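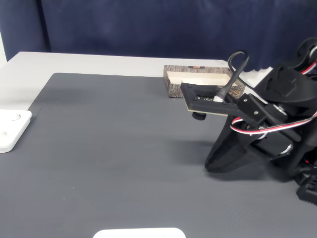

June, by Naa Boateng

Vitberg is the skirmish game I've been pestering everyone to try, and the second-wave character box is finally in the shop! It's all about the Hollow Regiment this time, the soldiers Doctor Solov grew from a single strand of his dead brother's hair. You can play it on pretty much anything, and a big dark grey mat on a white table does nicely (the pale cards really stand out against it). You get 36 character cards, 8 of them brand new, plus the revised rulebook with the whole backstory of the Tuominen siege in it.

My favourite is Captain Lendesport. She's the only one of the Regiment who remembers being somebody else, so her card lets you borrow a power from any fallen fighter on your side, but she loses a point of Resolve every time she does it. I ran her flat out against Witold Adamczyk and she'd forgotten her own name by the fourth round. Great fun, terrible tactics.

The Doctor himself is in the box too, as a villain or (if you use the optional rules) a very shifty ally. Güven Akyol wrote his chapter and it's much sadder than I was expecting, I had to go and put the kettle on halfway through. 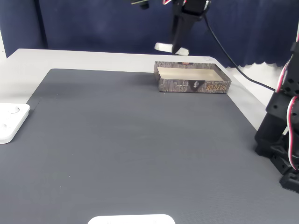 An open tray with a bark-like pattern on its low walls, set near the back of the mat.

If you've got the first box, everything mixes in happily. The only cards you'll want to swap are the two Sergeants, who were far too strong before and now have to stay within reach of their officer. The rulebook has over 40 pages of story, and there's a solo campaign by Leilani Bellamy where you play a runaway clone trying to get across the marshes before the Doctor's hounds wake up.

It's best with two players, fine with three, a bit slow with four. Stock code is 267 if you're ordering by phone, and sleeves are sold separately.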